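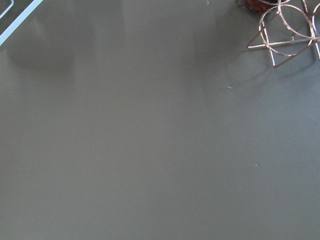

Getting sticky stuff off a table, the short version. Sugar first, grease second, always. Scrape with an old card, then warm water, plain cloth, wait 4 minutes. Smooth gray top with a soft sheen like this one? No scouring pads, they leave dull patches. Wipe in one directon.

Glaze drips and syrup: lay the damp cloth on top and leave it. Dont rub yet. Still tacky, add a drop of dish soap. Next time put paper down first, kraft is fine, tape the corners.
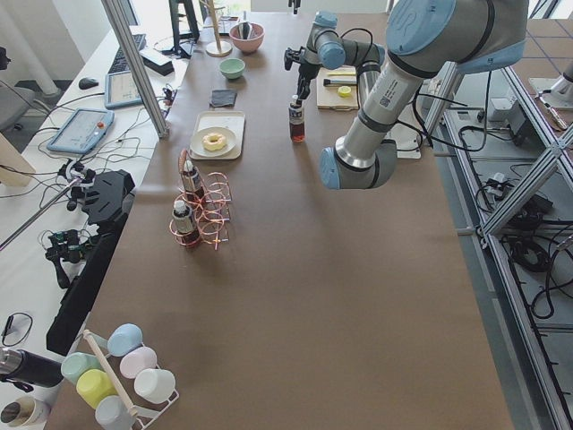 Grease is next. Baking soda paste, soft sponge, rinse twice. Dry right away or you get streaks. Old rings can take 30 minutes under a wet towel.

Filed under: Kitchen Fixes, Cleaning

© Flirkex | Contact | Back to top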